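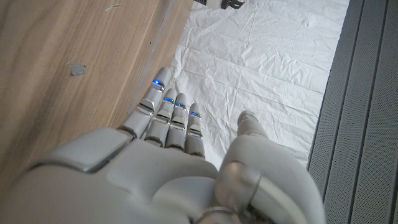

Bredero的指纹采集套装我用了一个夏天，到九月把耗材用得差不多了，可以写一篇评测。我平时写案件报道，庭审旁听得多，鉴定意见也读得多，“现场提取灰尘减层指纹”“捺印样本与检材认定同一”这类句子抄过许多遍，自己动手却是头一回。先说捺印。套装里的说明书要求四指并拢平捺，一次按完，再单独捺拇指。四指并拢以后指尖是不齐的，看看上面那只机械手就明白：食指伸得最高，中指略低，无名指和中指差不多。人手多半是中指最长，次序不一样，麻烦是一样的，短的那几根指头总是压不实，卡片上经常缺一块。Bredero的捺印板是一块平的硬板，对这个问题没有任何处理，只能靠另一只手在指背上补压。

套装标价600元，我在Wernano的网店买的，没有遇到折扣。箱子是带提手的塑料箱，打开后上层放刷子和粉末，下层放胶带、背衬卡、比例尺、捺印板、油墨和一本说明书。箱扣偏紧，新的时候要两只手才能掰开，用到后来好一些。内衬是海绵，按器材形状挖的槽，粉末瓶的槽挖浅了，合盖时瓶盖会顶住上盖，运输途中容易松。我收到时黑粉瓶的盖子已经松了半圈，海绵上有一片黑，擦不掉。建议拿到以后先给瓶口缠一圈生料带。

粉末

粉末有三种：黑粉、银粉、磁性黑粉。

黑粉颗粒细，附着力够用，玻璃和白瓷砖上效果最好。我在家里的玻璃杯、窗户、瓷盘上都试过，按下去当天的指纹基本都能刷出清楚的纹线，放了一个星期的就看运气，夏天开空调的房间里比阳台上保存得好。银粉用在深色表面，手机背壳、黑色烤漆桌面可以，纹线偏粗，小犁沟容易糊在一起，刷的时候要少蘸。磁性粉配一支磁性刷，适合塑料和铜版纸，多余的粉可以吸回去，三种里最干净，我用得也最多。缺点是量少，小小一瓶，而且Bredero不单卖磁性粉，用完只能买整套补充包。

普通打印纸上三种粉都不行。纸张吸汗，时间一长纹线就渗开了，按正规做法要用化学试剂。说明书里写“适用于纸张”，没有区分铜版纸和普通纸，这一条写得不负责任。

需要提醒的是粉末会飞。说明书只在最后一页用小字写了佩戴口罩，应该放到第一页。我第一次在餐桌上刷，没戴口罩，鼻孔里黑了一天，桌布也报废了。后来改在阳台铺旧报纸做，戴口罩和丁腈手套，手套箱子里只配了两双，要自己另买。

刷子

配两支，一支玻璃纤维刷，一支磁性刷。

玻璃纤维刷的毛很软，打开以后要先转着抖一抖，让毛散开再蘸粉。新手最容易犯的毛病是用力，毛尖一戳，刚显出来的纹线就没了。我刷坏的头几枚都是这样。这支刷子用到现在掉毛不多，比预想的耐用。它的木柄没有上漆，沾了粉就洗不干净，只影响外观。

黑粉和银粉共用一支刷子是设计上的疏忽。两种粉混在一起，刷出来发灰，在深色和浅色表面上都看不清。我后来自己添了一支，用胶布在柄上做了记号。这个价位多给一支刷子并不过分。

磁性刷的推杆手感好，一推一收，吸粉放粉都利索。磁头不要直接碰到物体表面，会划出一道白印。磁性粉也不要用在铁质物件上，粉会粘在上面收不回来，我在一个饼干铁盒上试过，擦了很久。

提取胶带和背衬卡

提取胶带是透明的，宽度可以盖住并排三根手指。粘性中等，揭起时不会把墙漆带下来，这一点比文具店的宽胶带强。贴的时候从一头慢慢压过去，不要整片往下盖，中间一旦进了气泡，气泡的位置就没有纹线。

背衬卡标称100张，黑白各半。卡背面印了表格，有日期、地点、提取人、物体名称、编号几栏，还有一个画草图的方框。表格是我最喜欢的部分。做过案件报道的人都知道，很多物证在法庭上被质疑，争的常常是记录：谁提取的，从哪里提取的，什么时候封的袋，中间经过谁的手。自己填过几十张卡以后，再去读提取笔录，眼睛会自动去找那几栏。卡片表面太光滑，普通中性笔写上去半天不干，一抹就花，要用油性笔。箱子里没有配。

比例尺是L形的塑料尺，刻度清楚，和一把钢尺对过，没有发现误差。拍照时它反光，要侧着打光。

捺印部分

油墨垫出墨均匀，颜色够黑，擦手的湿巾配了几片，擦不干净，最后还是靠洗洁精。滚捺比平捺难学，要从指甲一侧滚到另一侧，一次滚完，不能来回。请同事Ostap Kushnir来当被捺印人，他的手干，头一遍几乎没有纹线，抹了一点护手霜再擦掉，第二遍才清楚。他看了十张卡里我标成“合格”的那几张，认为至少一半应该重做，我后来对着说明书的样图看，他说得对。

前面提到四指平捺缺块的问题，我试出来的办法是在捺印卡底下垫一块薄的鼠标垫。垫软一点，短的手指也能压到，纹线会稍微变粗，做练习可以接受。桌子高度也有关系，站着捺比坐着捺好，前臂与桌面保持水平，手腕不要翘。

说明书

说明书是翻译过来的，四十多页，操作步骤写得还算清楚，插图偏小。术语不统一，同一个东西前面叫“潜在指印”，后面叫“隐形指纹”，再往后又成了“暗纹”。纹型分类那一章倒是下了工夫，弓型、箕型、斗型各配了几幅大图，中心点和三角点都标了出来。

最不满意的是比对那一章，只有两页，大意是找到足够数量的相同特征点就可以认定。现实里没有这么简单。各国做法不一样，有的定最低数目，有的不定，由鉴定人综合判断，还要由另一名鉴定人独立复核。现场指纹常常残缺、变形、重叠，特征点本身算不算数都可以争。我写稿时见过辩护律师就一枚残缺指纹问了一下午。买这套东西的人多数是好奇，看完这两页容易产生一种自己已经会比对的错觉。

和Valcárcel的比较

有读者来信问Valcárcel那一套值不值得多花钱。我没有买，在Lurkuscombe的一次记者培训上用过两天，只能说个大概印象。它标价1,639元，箱子是铝合金的，刷子配四支，黑粉和银粉分开用，捺印板带弧度，四指捺下去缺块的情况明显少。另外还有一个可以弯曲的提取胶片，门把手、瓶颈这类曲面上比胶带好用得多。它的说明书是外文的，没有中文版。

培训班上几个人轮着用，粉末消耗很快，两天下来黑粉瓶见了底，补充装的价格我当时没有问。要是给学校或者社团长期用，多出来的一千多元花得有道理。个人在家里练手，Bredero够了，把缺的刷子、手套、油性笔补齐，总共也花不到1,000元。

几个零散的问题

紫外灯：套装没有，宣传页上的照片里有一支，页面最底下写着“部分配件需另购”。下单前看清楚。

儿童：包装上写十二岁以上。粉末会飞，油墨难洗，我觉得十二岁的孩子也要有大人在旁边。低年级想玩，用铅笔粉和透明胶带就可以，不必买这个。

保存：磁性粉怕潮。我在南方，梅雨季里放过一阵没有拧紧，结了小块，摇散以后还能用，显出来的纹线不如以前细。箱子里放一包干燥剂。

补充包：Wernano有货，发货比整套慢。胶带和背衬卡可以买别家的，尺寸通用。

用途：自己家里的杯子、桌面随便刷。别人的东西不要刷，更不要以为可以在家里进了小偷以后自己先提取一遍再报警。现场一动，后面的人就没法做了。我采访过的盗窃案里有这样的事主，出于好心把窗台擦了一遍，最后连鞋印也没留下。遇到这种情况，退出去，打电话，等人来。

收据和批号建议留着。我那瓶松了盖的黑粉后来联系客服，对方要求提供箱底的批号，拍照发过去以后补寄了一瓶，等了九天，没有收运费。补寄来的瓶子瓶口多了一层铝箔封膜，新批次也许已经改过来了。

打分的话，粉末和胶带给四分，刷子三分，捺印板两分，说明书两分半，满分都是五分。背衬卡我又买了一盒。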